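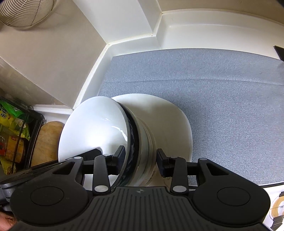 Page 4 of 215

Dishwasher or by hand for old glazed stuff, cont.

shufen_z
ok back from work, catching up. so we're still on whether the dishwasher wrecks glaze. my vote is yes, slowly. my everyday bowls went cloudy inside maybe three years in, and those were sold as dishwasher safe

gravyboat_2746
Cloudy is hard water. Not the glaze. Soak one in white vinegar overnight and see what happens before you blame the machine

shufen_z
did that. two nights. helped the bottom, did nothing for the sides

gravyboat_2746
Then it's etching, and that's too much detergent plus soft water. Still not the machine's fault. People fill the cup to the top because the cup is there. Half is plenty.

MoragMacR
Have to disagree a bit. I ran a lunch counter for years, everything went through the machine, and the colored rims always went first. White held up fine. Anything with a painted band or gold line, forget it. Gold was gone by the first winter.

potluckpete
gold in a dishwasher?? who was doing that

MoragMacR
The owner, Pete. It was the owner.

Xuelian G.
Can we go back to stacking, page 3 got sidetracked. My problem isn't washing its the cupboard. One shelf, deep, and whatever is at the back never gets used. I stack bowls inside bowls and the feet scratch the one underneath. Gray marks that look like pencil

hou_yuzhen
Gray marks are metal, from spoons and forks. Comes off with a powder cleanser and a damp cloth, small circles, don't lean on it. Scratches from feet look different, you can catch a fingernail in them.

Xuelian G.
just went and checked. mix of both lol

hou_yuzhen
Then powder first and see what's left. For the feet, flip the bowl and run a finger around the unglazed ring. If it's rough, rub it with wet sandpaper, fine grit, 400 or so. Two minutes a bowl. Potters do it before they sell, factories skip it.

gravyboat_2746
Please don't tell people to sand dishes they eat off of

hou_yuzhen
It's the bottom. The ring that sits on the table. And I said wet, so there's no dust. Then wash it.

gravyboat_2746
Still. Paper towel between each one, done.

potluckpete
paper towel guy has never had to get a bowl out with kids yelling for cereal

crockery_2948
Coffee filters. The cheap basket kind. They already have the curve, they don't slide, pack of them lasts forever. Been doing it since my mother's set came to me

Xuelian G.
Oh thats smart. do you take them out every time or leave them

crockery_2948
Leave them in for the good set. Everyday ones I don't bother.

Xinyi Han
Late-ish question for anybody. I've got a mixed lot coming, my aunt is moving to Davcombe in April and giving me her kitchen. Mostly Vallard, some Rakena, some no name. Is it dumb to keep four partial sets? My husband says pick one and donate the rest

MoragMacR
Keep what stacks together. Forget the names. Bring it all in, nest it on the counter by width, and anything that wobbles or sits proud goes in the box.

shufen_z
disagree, keep what you like eating from. I have one bowl that nests with nothing and I use it every single day

potluckpete
^ same. mine's a mixing bowl technically

gravyboat_2746
Check the older ones for crazing first. Fine cracks in the glaze, hold it up sideways to a lamp. If it's crazed and it smells when it's warm, don't eat off it. Plant saucer.

Xinyi Han
smells how?

gravyboat_2746
Like old grease. You'll know. Warm it in a low oven ten min, then sniff.

hou_yuzhen
Agree with that one for once. Also if you don't know how old it is and the color inside is a bright red or orange, get a proper lead test done. The swab kits from the hardware store miss things.

Xinyi Han
ok, making a list. Thanks. She says there's soup plates too, the wide ones with the rim. Where do people even put those

MoragMacR
On edge in a file rack. Same thing you'd use for letters, get a coated one. I have six soup plates and a platter in mine and I can pull any one of them without lifting the rest.

gravyboat_2746
On edge is how you chip rims. Flat, biggest on the bottom, no more than eight high.

MoragMacR
Mine have been on edge eleven years. One chip, and that was the faucet.

crockery_2948
depends how tight they are. packed snug they're fine, it's when they can roll into each other that you get chips. dish towel along the bottom of the rack

Xuelian G.
update, did the powder on two bowls while dinner was on. spoon marks gone completley. the foot scratches are still there but fainter?? maybe I'm imagining it

hou_yuzhen
You cleaned the dirt out of them. They'll come back a little. Do the feet.

Xuelian G.
fine ok. going to buy sandpaper. and coffee filters

gravyboat_2746
I give up

shufen_z
anyone know if Vidico still does the shallow shelf risers? the store near me has only the tall kind and I need two short

potluckpete
try the storage thread, someone was selling a pair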